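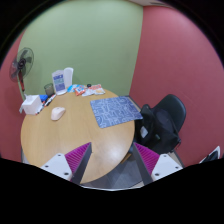
Round table, small room, October. White mouse on the left side.

Wisten room notebook, p. 8

Started on the round table after lunch and I am very happy with where this is going! The question for this month is simple enough to fit on a sticky note: what does a shared table in a small room need to have on it, and where should those things live so that people put them back? We've moved bigger furniture for worse reasons. I love this kind of job, because you can change everything in a minute and try it again.

Current kit is tissues, markers, the cup, the sign holder with its card, the tall white container, and a mouse. I wanted to throw half of it out at first. Then I sat down and tried to do a normal hour of work, and reached for the tissues once and the markers more times than I expected, so they all stay for now. The mouse is the one thing that really moves during the day, and it deserves the clear part of the table.

Layout rule I'm trying: anything tall goes to the back against the green wall, anything you grab goes in front of it, and the middle belongs to whoever is sitting there. Works nicely on a rectangular desk. On a round one the back is a curve, so a straight row of things starts close to the edge at the ends and leaves a gap behind the middle. Following the curve instead feels much better from the chair — you get the same reach to everything, and your elbow doesn't end up in the tissues.

Marker notes. White barrels are good against the wood, you can find them without looking properly. Laid flat they are quick to pick up and quick to roll. Stood in a cup they don't roll, but then the cup is full and somebody wants it for water. I tried them in the Dumitrescu tray from the supply shelf too (the shallow one) and it takes up far too much of a table this size. Flat and slightly fanned is winning. Caps all facing the same way is a nice touch and lasts until the first person uses one.

Air. The room gets stuffy by 3 with the door shut, so the fan matters more to the table than I'd thought. With it on high the loose paper goes first, then the top tissue starts flapping, which is funny for a minute and then very annoying. Low speed is fine. Want to try it pointed at the wall so the air comes back around gently. The card in the sign holder doesn't mind any of this, good heavy base or good luck, I'll take either.
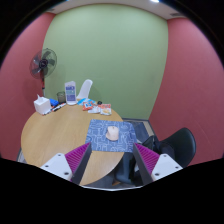
Wisten / Ploltari joint notebook, no. 1762

Second go, with the row along the far edge. I like this one a lot. Tissue box in the corner of the row works as a bookend, and the markers can lean on it or lie up against it without wandering. The sign is easy to see from the chair and stays out of the way of hands. If I could keep only one change from today it would be this one.

Also spent far too long on wall colors. The green with the red on either side came in for some teasing when the room was painted, but with a light wood table in front of it I think it looks terrific. Small white things stand out and you notice right away when something is missing from the row. Dark things are slower to find. I'd like the next cup to be a lighter one, or at least to move the present one away from the other dark bits.

On to mice, which is where the day got fun. Things I care about in a mouse for a shared table, in no order:

fits small hands and large ones
doesn't look like every other mouse in the building (ours migrate)
smooth shell, so a quick wipe does it
quiet click, the room echoes
spare battery lives in the same room as the mouse

The pink one is my favorite by a mile. It has a little line drawing near the front, like a bunny face with its ears up, and a small gold spot below that. Silly, cheerful, and impossible to mistake for the office ones. I'm hoping that a mouse people like is a mouse people bring back.
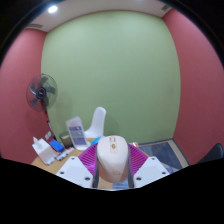 Zastmont wrote back at teatime that a pink mouse would be the first thing to disappear from their place, and that plain white ones survive much longer since no one gets attached to them. Their advice was to pick the dullest one on the shelf and put a label underneath. Fair point, and it's the exact opposite of my guess, so now I badly want to test it. Plan is to leave the pink one out for 3 weeks, then a plain one for the same stretch, and write down where each one is at the end of the day. Labels on both so we're only testing the looks.

Grip, while I remember. With a low, rounded shell I hold on by the sides with thumb and ring finger, and the palm hardly touches. That makes the sides the part that gets grubby, so wipe there first. The strip down the middle with the wheel needs something thin, a dry cotton swab is perfect. No spray straight onto the shell! Put it on the cloth.

Also, a bare wood top turns out fine for tracking with the one I use at my own desk, and I'd rather not add a mouse pad to a table this small. Need to check the pink one properly over the whole surface, including near the edge where people end up when two of them share.

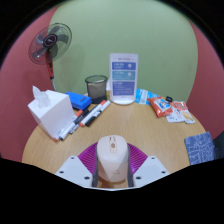
Pink mouse over the wood top, tissues to the left.

Still to do: lighter cup, label for the underside of each mouse, fan on low and turned to the wall, ask Ploltari whether they want their tray back. I'll redraw the layout on the next page with the curved row and leave the pencil clipped here for anyone who wants to move things around.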